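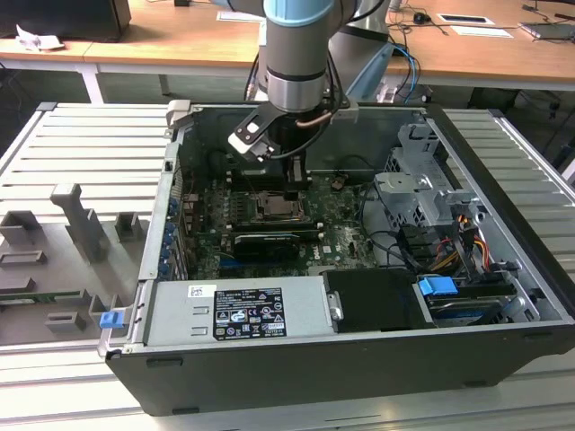
Cúc Đoàn(ソフトウェア担当、動作計画と認識)
2024年7月2日

きのうの続きで、ケースの中に手先を入れるときの計画を直しています。対象はいつもの黒いデスクトップで、横に倒して台に置いた状態です。基板にDELLの文字があるもので、グリッパーの下あたりにCPUソケットの金具、左にメモリスロットが並んでいます。Rorkholmの最初の課題はメモリを抜いて、左の治具へ置くところまでですので、今日はその前半だけ、つまり手先がスロットの上へ行って、下りて、何もつかまないで戻る動作だけを扱いました。

朝の状態を書いておきます。Arilineの計画器は、上からまっすぐ入る経路はほとんどいつも見つけますが、横へ動いてから下りる経路でよく失敗していました。失敗の理由は「衝突あり」とだけ出ます。何と何が衝突したかは出ません。Lâm Chuさんに聞いたところ、詳細を出す設定はあるそうですが、標準では切ってあります。設定ファイルの collision_report を full にすると、衝突した組の名前がログに出ます。これは先週知りたかったです。次の人のために、共有の設定では最初から full にしておきました。ログが大きくなりますが、今の段階では大きいほうがよいと思います。

名前を見ると、失敗の大部分は「手首のケーブル」と「ドライブのケージ」の組でした。手首のまわりのケーブルは、モデルの中では太い円柱ひとつになっています。去年、Hòa Võさんがとりあえず入れたものです。本物の黒いケーブルは手首からケースの奥のほうへ輪になって出ていますが、円柱のほうは全方向に同じだけふくらんでいます。そのため、手先がケースの右側に近づくと、本物は当たらないのに、モデルは金属のケージに当たることになります。

はじめは円柱を細くすればよいと考えました。細くして試すと、計画は通ります。しかし手首を回した姿勢では、今度は本物のケーブルが円柱の外に出てしまいます。これは危ないほうの間違いですから、やめました。かわりに、円柱を短いカプセル三つに分けて、ケーブルが出ている側にだけ並べました。カプセルは手首のフランジの座標に固定しています。ケーブルは柔らかいので本当は固定ではありませんが、動作の範囲を手首の回転で制限すれば、カプセルの中に収まると考えます。制限の値はまだ手で決めたもので、根拠は弱いです。腕を止めた状態で手首を少しずつ回し、ケーブルの形を見て決めました。

フランジに沿っている銅色のケーブルは、モデルに入れていません。フランジに近いので、フランジの形状の余裕の中に入ると判断しました。この判断に反対の人は、ここに書いてください。

(Hòa Võ 追記:反対はしません。ただしグリッパーを交換すると通し方が変わります。交換したときは必ず見直してください。)

はい。交換の手順書に一行足しました。

次に、ケースの中のモデルのことです。今までケースは「箱」と「基板の面」だけで表していて、細かいものは点群から毎回作っていました。点群は便利ですが、光る金属に弱いです。右側のケージと手前の電源ユニットは銀色で、角度が悪いと点が抜けます。抜けたところは計画器から見ると自由な空間です。電源の角に穴があいて、その中を通る経路が出てきたことがありました。実行の前に画面で気がついたので止めましたが、見ていなければ当たっていたはずです。

そこで、大きくて形がわかっているものは、点群にたよらないで固定の形状として入れることにしました。ドライブのケージ、電源ユニット、ソケットの下に横になっているグラフィックカード、この三つです。位置はケースの座標から決まりますから、ケースの姿勢さえ正しく取れれば全部ついてきます。点群は、赤と黄と黒の電源線のような、形が決まらないものだけに使います。線の束は点がよく取れます。ただ、細い線が一本だけ浮いているときはフィルターが雑音とみなして消してしまいます。消える条件は近くの点の数ですので、ケースの内側だけ条件をゆるくしました。ゆるくしたら、こんどは本当の雑音が残って、何もないところに小さい障害物が浮きます。浮いた障害物は数フレームで消えるので、続けて見えたものだけを採用するようにして、だいたい落ち着きました。

ケースの姿勢の取り方は、まだ迷っています。今は上から見た外形の角を使っています。ケースは黒く、下の台は灰色ですから、外形はよく出ます。問題は手前の左の角で、青いラッチが出っぱっているため、角の位置が少し外にずれて計算されることがあります。ずれると、ケース全体がわずかに回って見えます。角の近くではわずかでも、反対側のスロットではつかめない量になります。今日の対策は、左手前の角を計算から外して、残りの角と辺だけで合わせることです。青い色を検出して消す方法も考えましたが、奥の拡張スロットの留め具も青、ドライブの引き手のまわりも青ですから、色で決めるのはやめました。

Hường Phanさんの意見では、外形より基板の上の模様を使うほうがよいそうです。基板はケースにねじで固定されているし、私たちが本当に欲しいのは基板の位置です。その通りだと思います。ただ、手先が基板の上に来ると模様が隠れます。外形はあまり隠れません。ですから、近づく前に模様で合わせて、近づいたあとは外形で大きなずれだけを監視する、という二段階にしたいです。今週は外形だけで進めて、模様のほうはHườngさんが別の枝で試します。枝の名前は board-match です。

待機点の高さについて。スロットの真上で一度止まる点を、基板の面から60 mmに変えました。前はもっと高くしてありました。高いと安全に思えますが、高いところから下りる間に手首の姿勢が補正されて、指の向きが少し回ることがあります。低くして、そこで向きを確定してから、向きを固定して下りるようにしました。60 mmなら指の先はソケットの金具にもカードにも触れません。ただし、この高さは今の対象だけの値です。背の高い部品がある基板では使えませんので、設定の名前にも対象名を入れました。前は standby_z という名前で、どの対象の値かわからず、他の人が使って困ったことがあります。

昼から制御のほうを見ました。腕の内部の制御は1000 Hz、こちらから目標を送る周期は100 Hzです。間は補間で埋めています。この補間がいつから一次だったのか、私は知りませんでした。一次だと目標が変わるたびに速度が段になります。空中では見てもわかりません。指をスロットの近くで動かすと、細かい震えになって、力の推定値に周期的な山が出ます。接触の判定を力の大きさだけでしていたので、この山を接触と間違えて、途中で止まることがありました。記録を見ると、山の間隔が送信の周期とちょうど合っていたので、原因がわかりました。

補間を三次に変えました。山は小さくなり、しきい値の下に入りました。小さくなっただけで、なくなってはいません。残りは、送る時刻のゆれだと思います。送信側のスレッドの優先度が普通のままになっていました。これは管理者の権限が必要なので、Vy Ngôさんにお願いしました。返事は「できますが、ほかの計算が待たされないか見てからにしたい」でした。正しいと思いますので、待ちます。

認識の遅れも測りました。カメラの時刻から、計画器が新しい形状を受け取るまで、195 msです。止まっているケースが相手ですから、この遅れで困ることは今のところありません。困るのは、腕が動いている間の点群から腕自身を取り除くときです。遅れた点群に対して今の関節角を使うと、腕の少し前の位置に点が残って、自分の影が障害物になります。計画器は自分の影をよけようとして、変な遠回りをします。関節角の履歴を持っておいて、点群の時刻の角度で取り除くように直しました。この部分のコードはLâmさんが前に書いていたのに、呼び出しが昔のままになっていました。直したのは二行です。見つけるのに昼休みが全部なくなりました。

それから、もう一本の腕の扱いです。右の奥にもう一本ありますが、今日の動作では使いません。使わない腕も、計画の中では障害物として必要です。今までは起動のときの姿勢で固定していました。だれかが手で動かすと、モデルと現実がちがってしまいます。今日から、使わない側の関節角も読み続けて、起動のときから動いていたら計画を拒否します。自動で更新しないのは、わざとです。使わないはずの腕が動いたのなら、人が一度見るべきだと思うからです。これは不便だという意見が出るかもしれません。出たらまた話し合います。

背景の机のことも一つ。机は作業範囲の外ですが、端からケーブルが下がっていて、点群ではケースの奥の上に障害物として入ることがあります。範囲の箱を机の手前で切りました。切る位置を手前にしすぎると、ケースの奥の壁まで消えるので注意してください。私は一度消しました。奥の壁が消えた状態で計画すると、とてもなめらかで短い経路が出ます。なめらかな経路が急に出たら、まず形状が足りているか確認するのがよいです。

左の治具の形状は、まだ古い図面のままです。灰色の板の上に背の高い縦の保持具があり、ほかに低いブロック形の保持具があります。図面では縦の保持具が今の位置とちがいます。今日の動作は左へ行かないので影響はありませんが、後半の「置く」動作の前に必ず直します。測るのはHòaさんと私で行います。緑の細長い基板が板の左端の近くにあるので、測るときに動かしたら、元の場所に戻してください。

夕方、直したものを全部入れて、上からの進入と横からの進入を続けて実行しました。速度はかなり落としています。横からの進入で計画が一度失敗し、ログを見ると、右の電源線の束とグリッパーの白黒の平たいブラケットの組でした。ブラケットは前からモデルにありますが、余裕を大きくとっています。線の束のほうも点群の余裕がありますので、余裕が二重です。どちらかを減らせば通りますが、どちらを減らすべきか、今日は決めませんでした。線は動くものなので、線の側の余裕は残したいです。ブラケットは硬い部品で形もわかっているので、減らすならこちらだと思います。明日、寸法を確認してからにします。

接触の判定は、誤って止まることが今日の実行ではありませんでした。しかし、本当に触れたときに止まるかどうかは、まだ試していません。これはケースの中ではなく、台の上に柔らかい板を置いて先に試すつもりです。Vyさんが、しきい値を一つではなく、速度によって変えたらどうかと書いてくれました。動き始めと止まるときは推定値が乱れるので、よい案です。ただ、条件が増えると、止まった理由を説明するのが難しくなります。止まったときに、どのしきい値で止まったかを記録に残すことを条件に、賛成します。

用語について、自分のためのメモです。「進入」と「接近」を私は混ぜて使っていました。Lâmさんの提案で、ケースの縁より上の移動を「接近」、縁より下に入ってからを「進入」とします。状態名も approach と entry に分けました。古い記録の approach は両方を含んでいますから、比べるときは注意が必要です。

Hàの部屋の計算機では、full の衝突ログを残すとディスクがすぐにいっぱいになるそうです。あちらではログを別の場所に送る設定にしてください。書き方は共有の設定の注釈にあります。

Wudicoへ送る資料は10月の分からこの新しい形状を使います。それまでの図は古い円柱のケーブルのままですので、混ぜないようにお願いします。

残っていること。
ブラケットの余裕の寸法を確認する(私)。
送信スレッドの優先度(Vyさんの確認のあと)。
board-match の最初の結果を見る(Hườngさん)。
手首の回転の制限に根拠をつける。ケーブルの形を何か所か測るしかないと思います。Hòaさんの手があいているときに相談。
治具を測り直す(Hòaさんと私)。
二段の余裕の考え方を設定ファイルの注釈に書く。書く人は決まっていません。

今日の変更は全部、枝 case-entry に入れてあります。主の枝にはまだ入れていません。三次の補間だけは、ほかの作業にも関係しますので、Lâmさんのレビューのあとに先に入れる予定です。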